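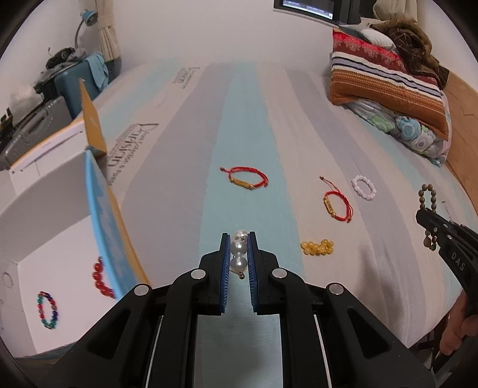 Prilard bracelets

Recordings of two hand-held grippers picking up bracelets and putting them in a cardboard box, plus the notes and code needed to read them. Everything was done at home in Stevalham, on a bed. The grippers were finished off in the shared workshop at Brandão, where there is a decent drill press.

Status: usable. The file layout is settled. The labels are still being corrected.

What is in the folder

recordings/ – one sub-folder per recording, named by number
labels/ – one text file per recording, same number
calibration/ – lens and jaw opening files for the left and right tools
parts/ – drawings for the pads and the spacers
karno/ – the reader and playback script
CHANGES – short list of what was altered and when

There are 324 recordings. A recording starts with the bracelets laid out on the sheet and the box open beside them, and stops when the last one has been let go over the box or when I gave up. The ones where I gave up are kept and marked "stopped" in the label file. If you only want complete runs, filter on that word.

Each recording holds video from both tools at 60 frames per second, the jaw opening for both tools, and a time stamp for every row. There is no sound.

The grippers

Both tools are held in the hand and worked with the fingers. There is no motor in either. The jaws are moved by a linkage, and the pads on the facing sides are ribbed and blue. The ribs matter for this job. I tried flat pads first and thin chain slid out of them sideways, so none of the flat pad recordings are included.

Each tool weighs 691 g with its camera fitted. That is more than I wanted and you notice it in the wrist after half an hour. Some of the later recordings in a session are slower for this reason. The session number is in the label file if you want to check for it.

The pivots need looking at before each session. If one works loose, the jaws still close but they meet slightly off centre, and the opening value no longer agrees with the video. Recordings where I found a loose pivot afterwards have "pivot" in the notes field. I have left them in as they may be useful to somebody testing for exactly that.

The objects

Costume bracelets of different sorts. The label names are plain:

cord_red – red braided cord with a gold-coloured plate
bead_white – white round beads
bead_yellow – see-through yellow beads
bead_brown – brown beads
bead_red – large shiny red beads
bead_multi – mixed colours
chain_silver – thin silver-coloured chain
pearl – white pearls with small metal parts

There is more than one cord_red. They are not told apart in the labels. If both are out at once, the label file lists cord_red twice and the order is the order in which they were picked up.

The beaded ones are difficult because they change shape. A bracelet can be lying as an open loop, bunched up or pulled out long, and I did not try to make this even across the set. I dropped them on the sheet from a low height and spread them out a bit by hand if they had tangled. The starting shape is in the label file as "open", "bunched" or "long". It was judged by eye and I was not strict about it.

Setting

A bed with a striped sheet. The stripes run lengthwise and there is printed lettering on part of the sheet. The box is open cardboard, white inside. It mostly stands to the left of the bracelets, and in a few sessions it was moved to the right to see whether the left hand tool could do more of the work.

The sheet was not pulled tight. It moves under the tools, and this shows in the video as small shifts of the stripes. If you are working out tool position from the video alone, do not treat the sheet as fixed. The wall behind the bed and the wooden panel along the side are better things to go by, when they are in view.

The room is an ordinary bedroom and was not cleared. Bedding, luggage, curtains and a lit monitor turn up in the background in many recordings. The monitor was showing the Karno status page. It can flicker on video, so mask it if your method is easily upset by that. The light also differs from session to session and was not measured.

How a recording is made

1. Wipe the lenses and check the pivots.
2. Close and open each tool fully, twice. Karno uses this to set zero and full opening.
3. Lay the bracelets out.
4. Start both tools with the one key press. Do not start them separately.
5. Pick up, carry over the box, let go. Either tool may be used for any bracelet.
6. Hold both tools still for a moment, then stop.

Step 2 was left out in the first few sessions and the jaw values there were worked out afterwards from the video. These files have "opening_source = video" in the header. The rest have "opening_source = sensor". I would not mix the two without looking at them first.

Using Karno

Run karno list to see what is there, karno play followed by a number to watch a recording with both views side by side, and karno export to write the rows to a plain table. Export takes a while on an old machine. It writes at most 2,000 rows to each file and then starts a new one, which can be changed in the settings file. The time stamps carry on from one file to the next – they do not go back to zero.

Karno only reads. It will not change a recording, so it is safe to point it at your only copy.

Known problems

The left and right views can drift apart by a frame or two in the longest recordings. There is a correction in the label file for the worst of them, and Karno applies it when playing but not when exporting. This is on the list.

chain_silver is under-represented. It is hard to pick up from cloth and I tended to leave it until last, or avoid laying it out at all.

Where one tool passes in front of a bracelet, the label still gives the bracelet as present. There is no field for hidden or partly hidden.

A tool let go of a bracelet early in several recordings and the bracelet landed on the edge of the box. These are labelled "edge" and counted as neither in nor out.

My hands and forearms are in some of the video. No other person is in the set.

What it is good for

Trying out grasp detection on small, soft, shiny things, and looking at how a person shares work between two hands. It has one person, one room and one sheet, so anything trained on it alone should be expected to do poorly elsewhere. It has not been tried on a powered arm. The jaw opening could be mapped to a motor fairly easily, but the pads would need to be the same or the grip will differ.

Changes

Sun 2 August – label names shortened, "edge" added, right hand calibration file replaced. The old calibration had the jaw opening the wrong way round for the sessions done in July. If you copied the folder before this, copy the calibration folder again. The recordings themselves have not changed.

Terms

Free to use and alter for any purpose. Please keep this file with the recordings if you pass them on. The pad drawings in parts/ are on the same terms, and they are drawn for a soft rubber sheet, so a hard print of them will not grip well.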